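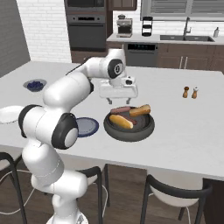 Sheena Haldane writes that the last study let her cook what she normally cooks and log it the same evening, and that she would sign up again on those terms. The terms are unchanged for the new round, set out below.

Participants > Open calls > Home cooking and fat use

Call for participants: cooking fat use in household frying

Skudham is recruiting 40 households for a diary study of how much oil, butter and other fat is used in everyday frying, and how much of it stays in the pan. The study runs for eight weeks, beginning in May. Fieldwork is managed by the Kokkonen office, which is the point of contact for all participants.

Background

Recipe-based estimates of fat intake assume that the quantity listed is the quantity eaten. An earlier round of diaries produced over 800 usable entries and showed wide variation between households preparing the same dish. Pan size, pan temperature and the habit of pouring without measuring were all recorded, but the entries were too uneven to separate their effects. The present study uses a fixed weighing procedure.

What is involved

Participants weigh the fat container before and after each frying session and the pan before cooking and after the food is removed. Weights are entered in a paper diary or in the Zallent web form. One entry takes a few minutes. A minimum of three entries per week is required. Deep frying and outdoor grilling are excluded — stir-frying, shallow frying and pan-searing are included.

A kitchen scale and diary are supplied and may be kept. No change to diet is requested, and participants should not choose dishes for the benefit of the study.

Eligibility

Applicants must be 18 or older, prepare a cooked meal at home at least four times per week, and have a working stovetop. Only one person per household may enroll, but entries may cover meals cooked by that person for others. Households in which a member is following a medically supervised diet are not eligible for this round. Previous participants may reapply.

Payment

$8 per complete entry, up to three entries per week. Entries missing either pan weight are not paid. Payment is issued at the midpoint and at the end of the study. Participants may withdraw at any time and will be paid for entries already accepted.

Data

Diaries are stored under a household number. Names and addresses are held separately and deleted after final payment.

How to apply

Request the screening form from the Kokkonen office, quoting reference 1235. State the type of stovetop (gas, electric coil, glass-ceramic or induction) and the diameter of the pan used most often. Incomplete forms will be returned once for correction. Applicants will be notified of the outcome by mail.

3 comments | 27 shares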